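Speaker notes: The short life of the Humudlow estate car
Clodcombe Motor History Evening, Wednesday, September 7, 2022

Start without slides. Wait until people have sat down.

Good evening. My subject tonight is the Zudgate, the five-door estate that the Humudlow company built in the old Baptiste works. Many of you know the sedan. The estate is less known, and I think it deserves one evening.

Say the number now, slowly: 724 cars. This is the full production. Of these, 515 had the smaller engine and the others had the larger one. Please do not give the survivors yet, it comes at the end.

First part, the body. The estate uses the doors and the front of the sedan with no change. Behind the rear doors everything is new. The roof is longer, the rear springs have one more leaf, and the fuel tank was moved to the left side to make a flat floor. Show with the hands how the tailgate opens. It is in two pieces, the upper glass goes up and the lower panel goes down.

(If somebody asks about the third row of seats: it was in the price list, but I have not found a car which has it.)

Second part, the engine. I must be careful here, because last time I spoke too long about the carburetor. Only two points. The smaller engine was the same as in the sedan and it was too weak for a loaded car on a hill. The larger engine solved this, but it was heavy, and the steering became heavy too. Drivers complained of it in the first year.

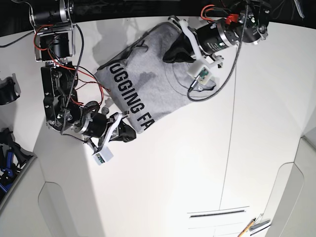
Beverley Sutcliffe wrote to me in August that I am unfair to the smaller engine. She drove one for 7 years with a full load most weeks, and in her opinion the trouble was the long third gear and the engine itself was good enough. She also says that many owners changed down too late. I will read her two sentences: "You must let it spin. If you drive it like a truck, it will behave like a truck."

I think she is partly right. Pause here, some people in the room had this car and will want to speak. Allow two or three comments, then continue.

Third part, the rust. Keep it short. Water came in at the lower corners of the rear side windows and stayed inside the panel. The factory changed the rubber seal in the second year, and the later cars are better. For anyone who wants to buy one: lift the floor mat in the back, look at the seam near the wheel arch, and press it with the thumb.

Fourth part, the end of production. Humudlow wanted to continue, but the presses for the long roof were worn out and new ones cost too much for such a small series. The last cars were finished with whatever trim was in the store. This is why you can meet a late car with brown door panels and black seats, and it is correct.

Now the survivors. I know of 30 cars. Nine of the first owners' club members helped me with the list, thank them by name from the paper sheet.

Questions. Repeat each question loudly before the answer, the back rows do not hear well. The parts list is on the table by the door, one copy for each person.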